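Kragh Switches Contract Cleaning Crews to Low-Moisture Method for Hard Floors

2019-05-03 | 2 min read | 11 shares 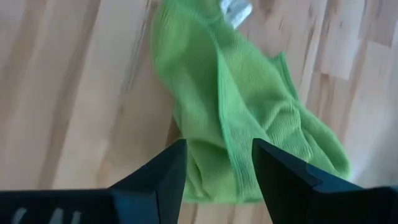

Kragh, a contract cleaning firm serving offices and apartment buildings, has replaced string mops with pre-dampened flat pads on all hard floors covered by its maintenance contracts. The change applies to sealed wood, vinyl and laminate. Stone and unglazed tile remain on the previous wet method until a separate trial is finished in December.

Under the new procedure, pads are loaded with a measured dose of diluted neutral cleaner before a shift begins. Each pad is used on one zone, then bagged for laundering. Buckets are no longer carried onto the floor. Crews dry-dust first, make a single damp pass in the direction of the boards, and leave no standing liquid at joints or thresholds.

The company said the decision followed a review of 2,456 service records. Complaints about dull film and raised board edges were concentrated at sites where floors had been mopped with wrung string mops. Kragh attributed the film to overdosed detergent and the raised edges to water held in the seams – both known problems on older floors where the finish has worn thin.

The cleaner is supplied by Sumora and is sold as a concentrate. It has a near-neutral pH and contains no wax, oil or acrylic polymer. Products that leave a coating have been withdrawn from Kragh's supply list, as residue from them can interfere with later recoating. Vinegar solutions and steam units are also excluded for wood.

SIGN UP FOR OUR NEWSLETTER
Cleaning trade news in your inbox. Unsubscribe at any time.

Laundering of the pads has been assigned to Ituler, a linen service. Pads are washed without fabric softener or chlorine bleach. Softener coats the fibers and reduces their ability to pick up fine dust, while bleach shortens the life of the backing. Worn pads are sorted out at inspection and removed from circulation.

Customers do not need to prepare floors differently, though Kragh asks that spills of oil, paint or adhesive be reported before the visit. These are treated as spot work and are not part of the standard damp pass. A small test area is cleaned first and checked once dry. If the finish softens or changes color, the crew stops and refers the job to a supervisor.

Contract rates are unchanged for the current term. Customers with mixed flooring will receive a revised work schedule listing the method used in each room. Rirnard, which manages nearly 5 percent of the buildings on Kragh's books, has already received its schedules – the remaining accounts will follow as their contracts come up for review.

2 comments

This site uses cookies to measure traffic and remember your settings. Accept | Manage preferences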